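4.2 Setting the Gripper Width Limits

Before Clalard will plan a grasp, it has to know how far apart the fingers can be and what "closed" means. It will guess if you let it. Don't let it.

1. Open the Tooling tab and select the gripper profile. On a two-gripper station there are two profiles, and they need separate calibration. Copying left to right is quick and will cost you an afternoon.

2. Press Record Open, spread the fingers as far as they go, and hold still until the counter reaches 42 samples. Breathing is allowed.

3. Press Record Closed and bring the pads together with nothing between them. Stop at first contact. Squeezing harder teaches the software that the fingers pass through each other.
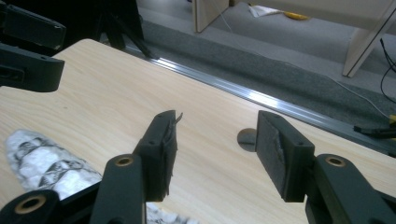
4. Check the width trace. You want a flat line at each end and a clean slope in between. If it looks like a mountain range, repeat steps 2 and 3.

5. Click Save, then Apply. Save alone stores the numbers somewhere safe where the planner never looks. Divya Fernandes has filed a ticket.

Note: Pad lining counts as part of the finger. Recalibrate whenever you replace it or it starts to lift at a corner.

Caution: Do not edit the limits by hand while the planner is running. It reads them once per cycle and believes whatever it finds, including a missing decimal point.

If Apply stays gray, restart the tracking service and go back to step 1.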